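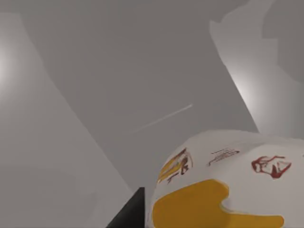

*Gelb auf Weiß, mit braunen Strichen*

Stand: 5. April 2022

So, die Saison geht los, und in meinem Postfach liegt seit Wochen immer dieselbe Frage: Wie schafft man Jomunmont, ohne den halben Urlaub in der Warteschlange zu stehen? Ich hab dazu schon x-mal einzeln geantwortet und schreibe es jetzt mal ordentlich auf. Alles Folgende bezieht sich auf einen Besuch mit zwei Parktagen. Wer nur einen Tag hat, springt am besten gleich nach ganz unten.

## Vorher zu Hause

Tickets bitte online kaufen und ein festes Datum wählen. Das flexible Ticket klingt verlockend, aber man muss damit morgens trotzdem zum Schalter und es dort umschreiben lassen, und da steht ihr dann zwischen drei Reisebussen. Ich hab das genau einmal gemacht.

Dann die Park-App installieren und ein Konto anlegen, und zwar auf dem heimischen Sofa. Das Netz vor dem Haupteingang ist ein Trauerspiel, und die Bestätigungsmail kommt gern erst an, wenn ihr schon längst in der ersten Achterbahn sitzen könntet. In der App könnt ihr euch die Lieblingsfahrten als Favoriten markieren. Nehmt wirklich nur die, die euch wichtig sind! Bei mir waren es anfangs so ziemlich alle, und dann bringt die Liste gar nichts.

Und schaut auf die Seite mit den Wartungen. Die ist gut versteckt (ganz unten unter „Service“, dann „Betriebshinweise“), wird aber zuverlässig gepflegt. Im Oktober standen wir vor dem abgesperrten Niven, und das war die Bahn, wegen der wir überhaupt hingefahren waren. Die Schließung stand seit einer Ewigkeit auf dieser Seite.

## Anreise und Übernachtung

Ich schlafe inzwischen immer in Lomitz. Der Ort ist nicht besonders hübsch, aber vom Bahnhof fährt der Shuttle direkt zum Nebeneingang, und die Pensionen kosten deutlich weniger als die Parkhotels. Nachteil: Der letzte Bus zurück fährt ziemlich bald nach Parkschluss. Wenn ihr die Abendshow komplett sehen wollt, stellt euch an die rechte Seite des Sees, von dort kommt ihr am schnellsten weg.

Mit dem Auto geht es natürlich auch. Merkt euch die Parkreihe (Foto vom Schild!) und nehmt festes Schuhwerk mit, von den hinteren Reihen zieht sich der Weg ganz schön.

## Der erste Tag, Schritt für Schritt

1. **Vor Öffnung da sein.** Die Drehkreuze machen oft etwas früher auf als die Attraktionen. Ihr könnt dann schon über die Hauptstraße bis zum Uhrenplatz laufen und wartet dort am Seil.
2. **Links abbiegen.** Am Uhrenplatz rennt fast alles geradeaus zum großen Wasserfall. Wir gehen links, am Karussell vorbei, direkt zum Niven. Zweimal fahren, solange es leer ist, beim zweiten Mal ganz hinten sitzen.
3. **Die Dunkelfahrten dranhängen.** Vom Niven aus liegen zwei davon praktisch nebeneinander. Mittags ist es dort schrecklich voll, weil alle in den Schatten wollen, morgens geht man einfach durch.
4. **Früh essen.** Wirklich früh, noch am Vormittag. Wir landen jedes Mal im Pisoven, dem Pizzaladen im Hafenviertel. Bestellt wird vorne, abgeholt hinten um die Ecke, das verpeilen viele und warten dann am falschen Tresen.
5. **Mittags Shows gucken.** In der heißesten und vollsten Zeit setze ich mich lieber irgendwo rein. Das Theater am See hat 240 Plätze, und bei der ersten Vorstellung nach dem Mittag bekommt man eigentlich immer einen davon. Bei der letzten am Nachmittag könnt ihr das vergessen.
6. **Nachmittags bummeln.** Läden, Tiere, Spielplatz, Kaffee. Keine großen Bahnen, die Wartezeiten sind jetzt am schlimmsten.
7. **Zum Schluss noch mal angreifen.** Die letzte Stunde gehört den Fahrgeschäften, die ihr morgens liegen gelassen habt. Wer beim Schließen in der Schlange steht, darf noch fahren, auch wenn die Anzeige etwas anderes andeutet.

Der Tipp mit dem Linksabbiegen stammt übrigens von Wilma Drummond, die den Park seit Kindertagen kennt und mich bei meinem zweiten Besuch an der Kapuze in die richtige Richtung gezogen hat. Danke, Wilma!

## Der zweite Tag

Am zweiten Tag mache ich es genau umgekehrt und fange ganz hinten an. Der Park ist lang und schmal gebaut, vom Haupteingang bis zur letzten Bahn sind es 2.000 Meter, und das laufen die meisten erst im Lauf des Vormittags. Nehmt den Nebeneingang, da steht schon der kleine Zug bereit. Mit der ersten Abfahrt seid ihr hinten, während vorne noch die Taschen kontrolliert werden.

Dort gibt es 4 Attraktionen, die ich in dieser Reihenfolge fahren würde: zuerst die Holzbahn, dann das Floß, dann den Turm, dann die Grubenbahn. Das Floß bewusst nicht als Erstes, man wird nämlich richtig nass, und auf der Holzbahn zieht es. Mit kleineren Kindern lasst ihr den Turm weg und geht stattdessen in das Baumhaus gegenüber, da ist einer von euch ohnehin eine halbe Stunde beschäftigt.

Danach habt ihr den Kopf frei. Ich gehe dann meistens noch mal in die alte Ausstellung zur Parkgeschichte, wo Modelle und Entwürfe der ersten Jahre hängen und stehen. Chae-won Kwak, mit der ich letztes Jahr unterwegs war, wollte eigentlich nur kurz rein und hat am Ende jede einzelne Tafel gelesen. Mir hat am besten die Ecke mit den nie gebauten Bahnen gefallen, plant dafür ruhig etwas Zeit ein.

## Was in den Rucksack kommt

- Trinkflasche (Auffüllstellen gibt es am Uhrenplatz und neben dem Theater)
- Powerbank, die App frisst Akku ohne Ende
- dünne Regenjacke, hilft auch auf dem Floß
- Ersatzsocken, siehe Floß
- ein bisschen Kleingeld für die Schließfächer, die nehmen noch keine Karte

Einen großen Rucksack würde ich nicht mitschleppen. An den wilderen Bahnen muss alles ins Schließfach, und die Fächer sind schmal.

## Und wenn es nur ein Tag wird?

Dann nehmt die Schritte eins bis fünf vom ersten Tag und fahrt nach der Show mit dem Zug nach hinten. Das Bummeln fällt aus, die Ausstellung leider auch. Holzbahn und Grubenbahn sollten trotzdem drin sein, das Floß nur bei gutem Wetter. Für die Abendshow müsst ihr rechtzeitig wieder vorne sein, der letzte Zug ist immer rappelvoll, und zu Fuß zieht es sich mit müden Beinen ordentlich.

Falls sich an den Shuttlezeiten aus Lomitz noch etwas ändert, trage ich es hier nach. Fragen gern in die Kommentare, ich lese abends alles durch!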